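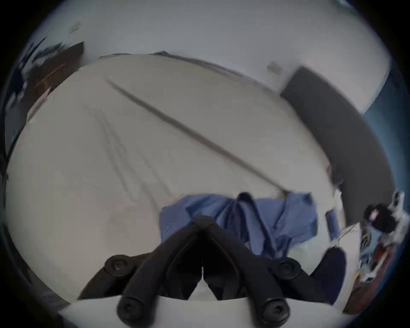
Blue shirt on the big bed, folding notes, December

I said I would write the folding up properly this time, so I have made a pot of tea and I am going to do it before the details go woolly. Shanthi has been asking for it since the last entry, which was mostly me complaining about pillowcases, and Callum wants something he can hand to whoever takes over the linen and clothing pages after him. So, shirts.

We are still using the big bed as the folding surface. I know the bench is the right height and the bed is not, and my back has views on the matter, but a bed is where most people fold their washing and I would like our notes to be of use to them. The pale sheet makes a decent background for the blue, and I can see the dark bit at the collar straight away, so I know which end I am starting from. With a plain shirt that has no such mark I find I turn it round two or three times before I am happy.

Obaidul asked what I mean when I write "loose fold" in the notes. I mean a shirt that has been doubled over and left soft, with the wrinkles still running across it, the way it is on the bed at the top of this page. It will do for a drawer if you are in a hurry. It will not do for a shelf - the pile leans, and by the fourth shirt it is on the floor.
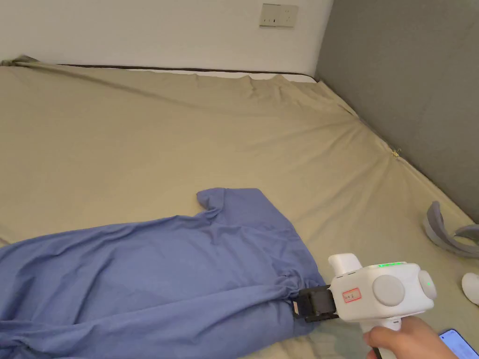
Page last changed: December, 16:20, by R. Cabral (spelling, and one line about sleeves)

Spreading out is the part I keep wanting to skip and always regret skipping. A short sleeve is an awkward little thing. It sticks out from the body of the shirt at whatever angle it fancies, and if you fold over it without looking you get a lump that no amount of patting will shift. My habit now is to deal with the sleeves first, laying each one flat and then turning it in towards the middle, and only after that to bother about the hem. Renato does it the other way about and his come out perfectly well, so please don't take mine as gospel.

Wrinkles: I smooth from the collar down with the flat of the hand. When the bottom half is as crumpled as this one I take hold of one end, give it a gentle pull, and smooth again. Pulling hard only moves the creases somewhere else.

A word on the bed itself. The fitted sheet is nice and smooth in the middle but it ripples towards the far edge, and a shirt laid over ripples picks them up, so keep to the middle and tug the corners down before you begin. I have asked Ashraful whether we might have a sheet with a tighter fit. He thinks there is one in the Grikeo box, under the towels.

Still to do: the same again with a long-sleeved shirt, and a go at Shanthi's method of folding in thirds, which she swears by. I also owe Callum a line on buttons, done up or left open. I do them up, top one and middle one, but I'd like to try it both ways before I put it in the notes.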